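Stakulach Project Notes
Gathering Demonstrations for Garment Handling: Where the Work Stands
Posted 24/11/2025 by Jitendra Kanaujia
Filed under: data collection, simulation, clothing

This blog has been silent since January, and several readers have written to ask whether the garment work was continuing. It is. The present entry sets out how demonstrations are being gathered for the Stakulach project, what rules govern the collection, and which of those rules have been changed. It is written in a personal capacity, and the opinions in it should not be attributed to my colleagues at Nautiyal.

Background

Stakulach is a learning system intended to handle clothing on a flat surface. It is trained by imitation. An operator guides a simulated arm through a task, the commands and the rendered views are stored together, and the system later learns to produce similar commands from similar views. The quality of the result depends very heavily on the quality of what the operators do, and for that reason most of my time is now spent on collection and very little on the model itself.

The set presently holds 1815 accepted demonstrations. All were recorded in simulation, using the Skala environment, which Nautiyal maintains for internal use. A smaller physical set is planned, and will be the subject of a separate entry once the room has been approved.

Choice of task

The first tasks attempted were too ambitious. Operators were asked to fold a long-sleeved top completely, from an arbitrary starting position, in a single recording. The recordings were long, the operators grew tired, and the folds differed so much from one person to the next that the system had little to agree upon. Reviewers could not settle among themselves which folds were acceptable, and several hours were lost to that argument alone.

The task list was therefore divided into short segments. An operator may now be asked to approach the front of a garment and stop, to take hold of a named cuff, to bring one sleeve across the body, or to lift the hem and release it. Each segment has a written start condition and a written end condition. No recording may last longer than 45 seconds. Should the limit be reached, the recording closes on its own and is marked incomplete.

Incomplete recordings are kept, in a folder of their own, and are not used in training at present. I have argued for keeping them. Storage is cheap, and a future version of the system may have some use for examples of hesitation.

Operators and training

Operators complete a practice block of 100 recordings before any of their work is considered for the accepted set. This figure has been criticized as excessive. I was inclined to agree until I reviewed the practice blocks in order, and saw how long it took most people to stop correcting their own movements. A new operator tends to overshoot, pull back, and overshoot again. An experienced one moves slowly at the beginning and does not need to pull back at all. The system copies either habit faithfully.

Operators are asked to observe the following during a session:

Read the segment instruction in full before touching the controller.
Begin moving only after the start tone.
Do not pause in midair to think. If a pause is needed, cancel and begin again.
Leave objects that are not named in the instruction where they are.
When the end condition has been met, hold still until the recording closes.
Enter a remark whenever the cloth behaves in a manner that would be surprising in a real garment.

The third item causes the most difficulty. People pause without being aware of it. A short pause may be harmless in a single recording, but when many operators pause at the same point, the system learns that the arm should stop there, and in testing it sometimes stops for good. We found this fault in the sleeve segments and had to set aside a considerable part of a month's work.

The remarks field was added at the request of the operators themselves. It has proved more useful than I expected. Cloth passing through the tabletop, sleeves that spring back as though made of rubber, and a hem that would not leave the gripper after release were all reported there first – in each case before any automatic check had flagged them.

Arrangement of the workspace

Every recording opens with a freshly generated layout. The color of the table, the color and cut of the garment, the walls and floor, and the position of small loose objects are all drawn at random within fixed limits. The purpose is to prevent the system from depending on details that will not be present elsewhere. An early model had been trained entirely on one table color and performed very poorly when that color was altered, although nothing else had been touched.

Loose objects deserve a further word. They have no part in the garment segments. They are placed so that the system will see demonstrations in which something near the cloth is left alone, and so that operators must choose a path with some care. If an operator knocks one over, the recording is rejected, even where the segment was otherwise completed well. Several operators consider this severe, and I have promised to revisit the rule when the physical set is begun.

The garment is also varied in its starting shape. Some layouts present it flat, some crumpled, and some in the upright, open-armed form in which the cloth model is first generated, before it has been allowed to settle. The upright layouts are used for approach segments only. They give the operator a clear view of collar, placket and cuffs, and they are the segments on which newcomers are started. 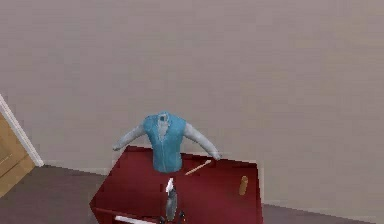 Skala workspace with a two-tone top upright on the red table and the gripper in the foreground.

Layouts of this type are quick to judge. The placket gives the operator a line to aim for, and a reviewer can see whether the gripper has been kept in line with it. The harder approach segments call for a cuff instead, with a loose object near the path, and the rejection rate for those remains higher than I should like.

Review

Each recording is viewed by 2 reviewers, who do not see one another's decision. Where they agree, the decision stands. Where they disagree, the recording comes to me. In the beginning I resolved such cases by instinct, which was a mistake, as I was later unable to explain a number of my own rulings. A written reason is now required for every one of them, including mine.

Reviewers apply three questions. Was the start condition met? Was the end condition met? Would a careful person have moved in this way? The last is a matter of judgment and is intended to be so. We attempted to replace it with a smoothness score, and the score favored recordings in which the operator had done very little.

The review tool is Orkton, which was written for another group at Nautiyal and adapted by us. It shows the rendered view beside the command trace and permits playback at reduced speed. It does not yet allow a reviewer to mark the exact moment at which a fault begins. That request has been open for a long time, and I mention it again in the hope that the responsible party reads this blog.

Matters not yet settled

The balance of left and right remains unsatisfactory. Operators who are offered a free choice of cuff choose the right one far more often, and the system has taken on the same preference. The instruction now names the cuff in every case, but the older recordings are still in the set. I am reluctant to discard good work, and mirroring the older recordings has introduced faults of its own at the zipper side of jacket-type garments.

There is also the question of how much the simulated cloth can teach. Its stiffness is held within limits chosen by hand, and those limits were set by comparing it with a small number of shirts brought from home. A proper set of measured fabrics would be better. Until one is available, the stiffness value is stored with each recording, so that any group of recordings can be withdrawn later if the value is found to be unreasonable.

Finally, there is the matter of operator credit. Recordings are currently stored under a number. Some operators would prefer to be named in the documentation that accompanies the set, and others would prefer not to be. A consent form covering both choices has been drafted and is awaiting comment. Operators who have not received a copy should write to me at the usual address.

The next entry will deal with the crumpled layouts, for which a revised end condition is being tested – the present one reads "garment is mostly flat," and has been interpreted in as many ways as there are operators.

Jitendra Kanaujia

Comments are open on this entry and are read before they appear.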